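4. Hand-Cut Lettering on Cloth: Colour, Edge and Spacing
October | By Noemí Quezada
Print | E-mail

Figure 2. Cut-out letters in orange, with a thin white border, pinned to black fabric.

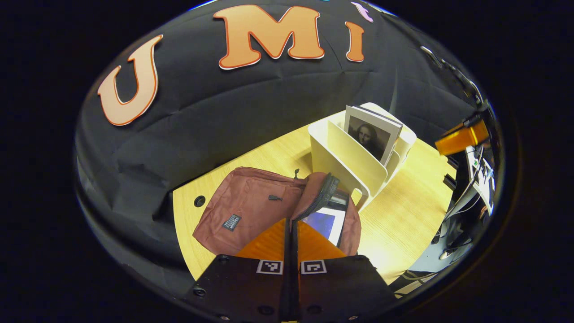

4.1 Why the edge matters

Cut paper letters have had far less attention than painted signs or printed type, and I think that is a great pity. They are cheap, quick and wonderfully varied, and the people who make them solve problems of spacing and contrast by eye, often with nothing but scissors and a box of pins. The survey described in Section 3 took in 21 temporary displays in Skadholm and Beltadero, mostly in libraries, halls and market buildings. Between them they gave us 800 letters to measure, which was more than I had dared to hope for!

The first thing to come out of the measurements was the importance of the edge. Makers in both towns liked to back a coloured letter with a slightly larger shape in white or cream, leaving a narrow rim all the way round. On a dark ground the rim does a great deal of work. It keeps a mid-toned colour such as orange or red from sinking into the cloth, and it holds the outline steady when the cloth hangs in folds, as in Figure 2. Our readers named rimmed letters correctly from further away than plain ones, and the gain was largest for narrow shapes such as i and l.

A second line inside the rim, usually a darker shade of the letter's own colour, made little difference to reading distance. Readers loved it all the same. Several called such letters "finished" or "proper", and one maker at the Ejigu hall told me she would sooner leave a word off the wall than put it up without its outline.

4.2 Leaning letters and mixed case

We had expected tilted letters to slow people down. They hardly did. A capital leaning towards its neighbour was read as quickly as an upright one so long as the gap between the two stayed open at the foot. Trouble began when the lean closed the gap, above all with pairs like L and A.

Mixed case was a happier surprise. Capitals followed by a lower-case i turn up again and again in the Beltadero material, and readers took them in their stride. The separate dot seems to help, provided it is pinned close enough to its stem. Once a dot drifts by more than its own width, people begin to see it as decoration, particularly where other coloured shapes share the cloth.

4.3 Cloth against board

Only 2 of the displays used stiff board, both of them in the Trorico market building, so any comparison has to be modest. Board gave straighter lines of text and fewer lost pins. Cloth gave deeper blacks and much less glare under strip lights, and makers could shift a letter as often as they liked without leaving a mark. The interview notes, 4000 words in all, come back to that freedom many times. They are taken up in Section 5 together with the makers' own sketches.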